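数据采集组近况:手持夹爪、布袋子,还有一堆要重录的

这期轮到我们组写,时间有点赶,想到哪写到哪,错别字大家多包涵。

先说数。到2019年9月20日为止,布料类一共收了2,141条示范,能用的是多少还在筛,筛完的第一批里退回去657条。对,657,没打错。退的比例比硬物那批高一大截,Meinrad Holzer 看到表格以后半天没说话,然后去泡了杯咖啡。

退回的原因不复杂,分几类讲。

第一类,开头太快。录制键按下去,手已经在动了。模型需要看到夹爪从静止到接近的那一小段,没有这一段,它学到的就是“一上来就已经在袋子旁边”。老问题了,硬物那批也有,只是硬物后面好补救,布料不行,接近的角度差一点,捏到的就是另一层。请大家按键以后默数两下再动。两下就够,不用数到五,有人数到五,结果每条前面都是一段发呆,剪起来也烦。

第二类,捏的位置。布袋这个任务写的是“夹住边缘折起来的那一道,稳住,另一只手再做后面的动作”。很多条里夹的是袋面正中间,单层布,一提就滑。任务卡上原来只写了“夹住袋子”四个字,这个怪我,写得太省。新卡已经改了,写成“夹住侧边折边,两片指垫分别在折边两侧”,打印好放在二号桌抽屉里,旧卡请扔掉,不要两种混着用。

第三类,两只夹爪时间对不上。双手任务是左右各一路数据,事后对齐。对齐靠的是开录时两只夹爪轻碰一下的那个动作,Adi Sutanto 写的脚本会去找那个尖峰。不碰就找不到,找不到就得人工一帧一帧拖,他拖了一个下午,拖了20条,后面的不肯拖了。所以没碰的一律退回,没有商量。

布料这边的任务现在分了几档。最简单的是单手捏住再放开,然后是捏住提起、移到指定位置放下,再往上是双手:一只固定布料,另一只拿着别的东西靠过来。最后这档最费人,也是我们现在最缺的。两个操作员坐对面的时候效率还行,一个人两只手操作,录上半小时手腕就酸了。排班表因此改过,双手任务每人连续不超过一个小时,中间换去做标注。

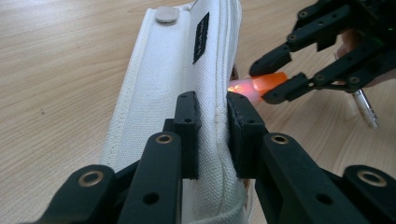

指垫的磨损要说一下。布料和硬物不一样,帆布这种密织的料子很吃指垫表面,用久了变光,夹力没变但是开始打滑,示范的人会不自觉地多使劲,夹爪闭合的数值就整体往小了偏。Heidrun Hofstetter 对比了换垫前后的两组曲线,差别肉眼都看得出来。以后每录满125条换一副指垫,换的时候在本子上记一笔,写夹爪编号和换的是左还是右。本子挂在 Drevex 那台工作站旁边,笔老是丢,谁拿走了请还回来。

连杆的螺丝也顺手看一眼。松了以后指尖会有旷量,开合的读数跟实际的位置对不上,这种数据从画面上根本看不出来,进了训练集才麻烦。每天开工前手指捏住两个指尖左右晃一晃,有响动就拧,拧完再做一次零位校准。校准步骤没变,还是全开、全闭、全开。

光线。上午靠窗那张桌子反光比较厉害,木头桌面本身颜色浅,再放一个白色的东西,曝光一飘,布的褶子就糊成一片。褶子恰恰是模型要看的东西!自动曝光已经锁掉了,但锁定值是按下午的光调的,上午请拉窗帘。拉一半不行,拉一半桌上会有一道亮边,还不如不拉。

但是也别把环境弄得太干净。上一轮有人很认真,把桌子擦得一个点都没有,背景全清空,每次袋子都摆得横平竖直。这样录出来的东西,模型在这张桌子上表现特别好,换一张就不认识了。袋子斜着放、歪着放、翻面放都可以,有褶就让它有褶。手入镜不算废片,说过很多次了,还是有人因为拍到手自己删掉重来,不用删。没拍到指尖和布的接触点才算废片。

失败的示范怎么处理,有好几个人问。统一说一下:滑脱了以后又重新夹上的,保留,打“恢复”标签,这种很宝贵,现在总共也没多少。滑脱以后直接停录的,也保留,打“失败”,单独放一个文件夹。不要把失败的混进正常文件夹里想着后面再挑,后面没有人会挑。

标注那边,Ladi Jibrin 在整理一份新的文字指令表。原来每个任务只有一句话,现在每个任务准备写好几种说法,“捏住袋子边”“夹住布袋的侧缝”“把袋子右边固定住”之类。要求是说法可以变,对象和动作不能变。有人交上来一句“处理一下袋子”,这句没法用,处理什么呢。另外左右一律以主夹爪的画面为准,不以坐着的人为准,两个人对坐的时候最容易写反。写反的那几条已经改回来了,改的时候顺便发现有的把“夹住”写成“家住”,请写完自己读一遍。

存储。Planer 那台服务器快满了,几乎每天都报警。原始视频在确认过对齐以后会转到冷备份,夹爪位姿和压缩过的画面留在本地。没有填任务编号的文件夹转不走,脚本不认,只能留在那里占地方。下班前看一眼自己当天的文件夹,编号、操作员缩写、夹爪编号,三个都要有。缩写请用固定的那个,不要今天两个字母明天三个字母。

关于训练结果,先说一点点,详细的等 Roswitha Baumgartner 自己写。第一版只用了单手数据,捏住和提起都还可以,遇到折边就犹豫,指尖在布上方来回找,找半天才下去。她的看法是接近段太少(见上面第一类),加上折边的例子本身就不够。第二版会把新录的双手数据加进去,目标是11月能在 Ruchti 那套双臂上跑一遍。跑成什么样现在说不好,别到处传。

新来的同事培训照旧,先跟着录硬物,熟了再碰布料。Dikness 那边过来的两位下周开始,夹爪先用备用的那一对,指垫已经换新的了,本子上也记了。

还需要的东西:不同厚度的布袋、旧毛巾、带扣子的和不带扣子的都要,颜色深的尤其缺,家里有不用的可以带来,带来之前洗一下。不要带有味道的,上次那条毛巾大家应该还记得。袋子上如果有姓名电话之类的字,先拆掉或者换一个,会拍进去的。

重录名单贴在门口了,按操作员缩写排的,找到自己的那一行,录完在后面打勾并写上新的文件夹编号。旧文件夹先别删,等对齐脚本跑过新的再说。有问题直接来二号桌找我,或者写在名单下面的空白处。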